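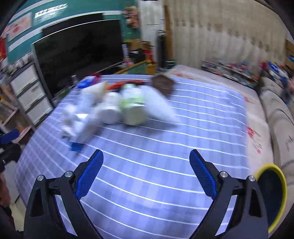

Ticket 1536
Subject: Supplier payments file rejected by Findinance after export from Rivex
Opened by: Abdelghani Helmy, accounts, Bouazza
Assigned to: Hicham Kettani, Gruvov support
Priority: High
Status: Closed

Friday 08:50 — Abdelghani Helmy
The January payments file won't go through. I export it from Rivex as usual, upload it to Findinance, and it gets as far as "Checking" before I get "File rejected, line 564, invalid field length". No payments are created at all, so the whole batch is stuck. I've tried it twice in Edge and once in Chrome with the same result. The December file went through with no trouble and I haven't changed any settings at my end. Cut-off for same-day payments is 15:30.

Friday 09:15 — Hicham Kettani
Thanks, I've picked this up. Please attach the file exactly as Rivex produced it. If you have opened it in Excel and saved it, export it again first. Could you also tell me whether any suppliers were added or edited this month?

Friday 09:32 — Abdelghani Helmy
Fresh export attached, not opened. We moved a batch of suppliers over from the old purchase ledger, about 200 of them. They were loaded with the import template, not typed in.

Friday 10:05 — Hicham Kettani
Line 564 is a carpet wholesaler. The payment reference has a line break in the middle of it, so Findinance reads the second half as a new record and finds it too short. The line break isn't visible on the supplier screen in Rivex. It shows as a space.

I removed it in a copy of the file and ran that through the test upload. It then failed further down with the same message, on another of the imported suppliers. Findinance stops at the first error, so there may be more. Please don't correct the file by hand. The control total in the footer won't match and it will be refused for that instead.

Friday 10:20 — Abdelghani Helmy
Understood. Is it worth me retyping the references on the supplier records?

Friday 10:28 — Hicham Kettani
Not yet. I'm running a query for hidden characters in the reference, address and contact fields.

Friday 11:10 — Hicham Kettani
Query finished. The line breaks are only in the reference field and only on imported records. The old ledger had two reference boxes and the import joined them with a line break between. Some of the joined references are also over the 18-character limit, and those will need a decision from you. List attached.

Friday 11:45 — Abdelghani Helmy
I've been through the list. For the long ones keep the first part, that's our account number with them. The second part is an old branch code — we don't need it.

Friday 12:40 — Hicham Kettani
Done on the test copy first, then on live. Steps taken:
Backed up the supplier table.
Replaced line breaks in the reference field with a single space.
Cut the over-length references back to the account number.
Cancelled the open payment run and rebuilt it with the same invoices and payment date.

Please check the run total against your own list before you export. It should be the same as this morning's.

Friday 13:25 — Abdelghani Helmy
Total agrees. Exported and uploaded. It's past "Checking" and now says "Awaiting approval".

Friday 14:10 — Abdelghani Helmy
Approved and sent. One thing I noticed is that the remittance emails are still in the queue from the cancelled run. Will suppliers get two?

Friday 14:22 — Hicham Kettani
They would have done. The queue was paused, so none from the first run had gone out. I've deleted those and released the new ones. The queue is set to 2000 messages an hour, so yours should clear quickly.

I've raised a separate request for the import template to reject line breaks in the reference field. Until that is released, please send us any further supplier imports to check before you load them.

Friday 15:05 — Abdelghani Helmy
Remittances received by the two suppliers I rang. Happy for this to be closed.

Friday 15:12 — Hicham Kettani
Closed. Cause: line breaks in imported supplier references. The backup of the supplier table will be kept until the February run has gone through.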